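Granitach matt worktop paint, two months on

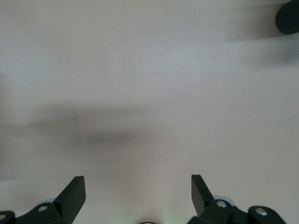 I bought the Granitach kit to cover a laminate worktop that had gone yellow near the kettle. It comes as a primer, a colour coat and a clear topcoat, with a small foam roller and a tray. The tin says it covers a standard galley kitchen and I had enough left over for the windowsill. Going by the shade card I was worried about ending up with something cold and blue, but I wanted a pale grey with a bit of warmth in it, smooth and matt, where shadows fall soft and blurry and you don't get a hard shine, and the shade called Doven is close to that. It does look cooler in the evening.

Preparation took longer than painting. I washed the worktop with sugar soap, sanded it with the pad supplied (too coarse, I switched to my own) and wiped it down twice. The primer goes on thin and looks patchy. Leave it alone. I went back over one corner while it was tacky and had to sand that bit out the next day.

The colour coat was easy. Two coats, four hours apart. The roller shed a few fibres in the first ten minutes and then behaved. I'd used Prulomus tile paint in the bathroom before this and it dragged badly, so I was pleased with how level this one went on.

The topcoat is the weak part of the kit. You have to mix two bottles and use it within 20 minutes, and the instructions only mention that on the back of the second sheet. I finished the last stretch by the sink in a hurry and there is a faint ridge you can feel with a fingernail.

After two months of normal use there are no chips. Tea wipes off. Turmeric left a mark that faded after a few days but hasn't gone. I always use a trivet, so I can't say anything about hot pans.

Good points: colour, finish, low smell, enough in the tin.
Bad points: sanding pad, short working time on the topcoat, badly laid out instructions.

Four out of five. I'd buy it again for the utility room, with a better roller.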